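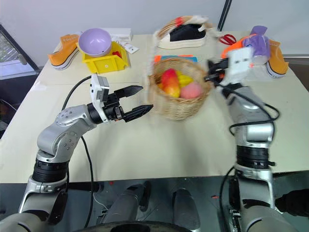

SLIDE 2: Who let me in

Thank Kazimiera Piątek for the introduction. Do not correct her on "renowned."

I make quilts out of hospital curtains. Say it flatly and wait. Somebody usually laughs, and then we can get going.

SLIDE 3: The Wasilewska residency

Applied in June with a proposal about grief and pleating. Got in. Was given a studio with 22 windows and no blinds, so everything I dyed that summer is a bit paler on one side. A reviewer called this "a meditation on exposure." I have used the phrase in every grant application after that. 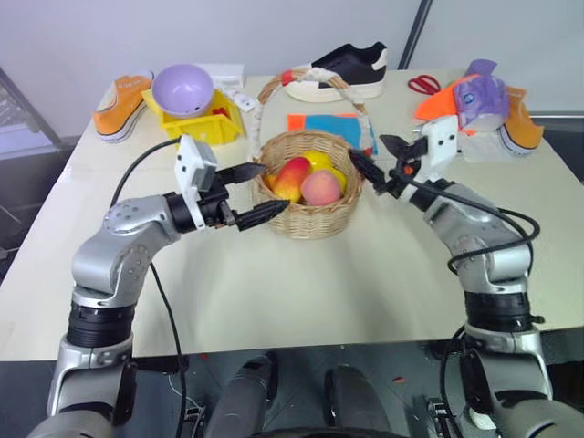
Pause for water. Then the big piece, Flirudero: 1,042 patches, all hand-stitched, roughly 40 of them by people who owed me a favor. You can find theirs from across the room. I left them in. Unpicking takes longer than forgiving.

SLIDE 4: What it cost

Skip if running late. If not: thread, rent, one friendship (repaired). The gallery, Zunier, paid for shipping one way.

SLIDE 5: What's next

Smaller work. Things that fit in my car. Mention the Itau show but not the opening date, they keep moving it.

Questions. If it's the one about whether quilting is art, point at the clock.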